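**Contrôle avant mise en service – pile logicielle de la cellule Zolta**
Version Cletent 5, revue du 2 février 2025
Légende : OK / réserve (R) / refus (X). Une case vide vaut refus, y compris quand on était pressé.

Périmètre : commande, perception, planification, outillage de simulation. La mécanique a sa propre fiche, plus courte et mieux tenue.

## 1. Démarrage et configuration

- [x] Le superviseur refuse de démarrer sans fichier de cellule valide. **OK**
- [x] Le numéro de version affiché est celui du binaire exécuté. **OK** – Progrès notable depuis juin, où l'écran annonçait fièrement une version que personne n'avait compilée.
- [x] Les limites articulaires sont lues dans un seul fichier. **R** – Il y en a deux. Ils sont identiques à ce jour. La copie dans `legacy/` est à supprimer avant qu'elle ne prenne de l'indépendance.
- [x] Journal horodaté, fuseau précisé. **OK**

## 2. Commande

- [x] Arrêt logiciel pris en compte pendant une trajectoire, pendant une fermeture de pince et pendant un rechargement de configuration. **R** – Les deux premiers cas passent. Dans le troisième, l'arrêt est honoré une fois le rechargement terminé, avec une politesse déplacée. Rappel : l'arrêt logiciel ne remplace pas l'arrêt d'urgence câblé.
- [x] Rampe de vitesse conservée après une reprise. **OK**
- [ ] Perte de communication avec le variateur : passage en état sûr et message compréhensible. **X** – L'état sûr est atteint. Le message est « Erreur 608 : succès ». À reformuler.
- [x] Limite d'effort de la pince appliquée côté contrôleur et pas seulement dans l'interface. **OK**

## 3. Perception

- [x] Étalonnage caméra-bras daté, refus au-delà de la durée de validité. **OK** – Le refus fonctionne. On l'a appris en pleine démonstration chez Moodley.
- [x] Une détection sous le seuil de confiance est rejetée. **OK**
- [x] Une image figée est détectée comme telle. **R** – Détectée, oui, puis consignée au niveau « info », entre deux messages sur la température du processeur. Passer en « alarme » et bloquer la prise.
- [ ] Deux pièces superposées ne sont pas fusionnées en une seule. **X** – Darura les fusionne volontiers et attribue à l'ensemble une confiance supérieure à celle de chaque pièce. Ticket 799, rouvert.

## 4. Planification

- [x] Graine aléatoire enregistrée avec chaque plan. **OK**
- [x] Échec de planification distinct d'un dépassement de délai. **OK**
- [x] Marge de collision non nulle autour des obstacles fixes. **R** – Non nulle, certes. Elle est exprimée en mètres dans le fichier et en millimètres dans le commentaire qui l'accompagne. Corriger le commentaire, puis vérifier que c'était bien lui qui avait tort.
- [x] Aucun plan exécuté à partir d'une scène périmée. **OK**

## 5. Simulation et outillage

- [x] Le scénario 1772 se rejoue à l'identique sur deux postes. **OK**
- [x] Les modèles de collision correspondent aux modèles visuels. **R** – Voir le commentaire ci-dessous.
- [ ] Les événements de contact portent le nom du corps touché. **X** – Ils portent un indice entier, que chacun est libre d'interpréter. 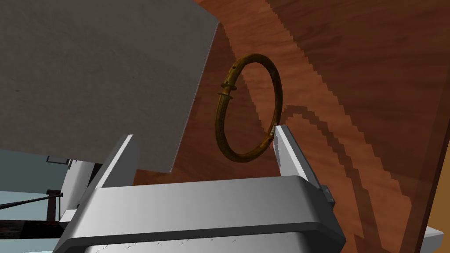
Le module de saisie de Darura déclare une prise dès qu'un contact est signalé par le moteur physique, sans demander de quel doigt il vient. Pour une pièce pleine bien centrée, on s'en sort. Avec l'anneau couleur laiton, le critère ne tient plus : la pointe du doigt droit arrive sur le bas de la bande, le doigt gauche reste à distance, et un simple test « contact = vrai » suffirait à envoyer l'ordre de levage. Exiger un contact sur chacun des deux doigts, avec des normales opposées, maintenu pendant plusieurs pas de calcul. Vérifier au passage la géométrie de collision de l'anneau : si l'enveloppe convexe bouche le trou central, le planificateur s'interdira toute prise par l'intérieur, et on l'accusera de manquer d'imagination.

- [x] Textures sans effet sur les résultats de planification. **OK** – Le bois en marches d'escalier peut donc rester. Pour les essais de perception, prévoir une meilleure résolution.
- [x] Rendu désactivable sans modifier la physique. **OK**
- [ ] Temps simulé et temps réel séparés dans les journaux. **X** – Même colonne, même format, départage à l'intuition.

## 6. Décision

Mise en service **refusée** en mode automatique. Mode manuel à vitesse réduite autorisé, opérateur présent et arrêt d'urgence à portée de main.

À lever avant nouvelle présentation :

1. Message de perte de communication variateur (section 2).
2. Arrêt logiciel pendant le rechargement (section 2) – noté R par indulgence, traité comme X.
3. Ticket 799.
4. Critère de prise à deux contacts et noms des corps touchés.
5. Séparation des horloges dans les journaux.

Les autres réserves peuvent attendre la prochaine version de Cletent, sauf la marge de collision, à vérifier avant tout déplacement du bras près du convoyeur.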